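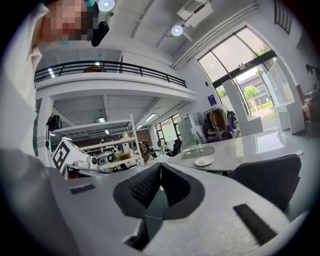 Work at the Bresdale building has now reached the end of its second phase, and this report sets out progress against the programme agreed with the Grarneo Fund in August. The principal aim of the phase was to bring the former warehouse into use as a shared workroom on two levels, with adequate light, safe access to the upper floor and storage that could be reached without ladders. The main space is now in daily use. The ceiling has been finished in white with the beams and ducting left exposed, and the mezzanine carries a black metal railing along its edge. Three rectangular fluorescent lights have been fitted to the underside of the mezzanine, where tenants had previously reported that the light was too poor for bench work.

Heating and cooling
The ceiling-mounted air conditioning unit was installed by Stindeo under the contract approved at the last review. Commissioning took four days, one more than planned, owing to a fault in the control wiring that was put right at the contractor's expense. The long run of ducting on the side of the tall windows was part of the original specification and has not been altered. Tenants have asked for a lower night setting, and this will be in place before the end of the winter quarter.

Storage and equipment
White metal shelving now stands beneath the mezzanine and holds equipment in regular use. Items that are seldom needed have been moved to the store at Grajales, which released 28 square metres of floor for working space. A booking sheet for the larger items is being tried and has been well received, although returns are not always recorded. Staff have been asked to check the sheet against the shelves once a week.

Use of the room
The workroom has 42 registered users, against a target for the phase of 40. Demand is highest in the afternoon – the benches nearest the windows are usually taken by midday. The upper floor is used less than expected. Users have told us that it is too warm in summer and that sound carries up from below. We propose to fit acoustic panels to the rear wall and to review the matter once a full summer of use has been recorded.

Expenditure
Spending is within the approved total. An underspend of £300 on fixings has been carried forward to the signage budget. No further virement is requested at this stage.

Matters outstanding
The fire door to the rear stair awaits its closing certificate, and the inspection has been booked. Painting of the entrance corridor has been put back to the next phase so that the floor can be repaired first. The Fund is asked to note the revised order of works and to confirm release of the third instalment.

Report submitted 18/12/2022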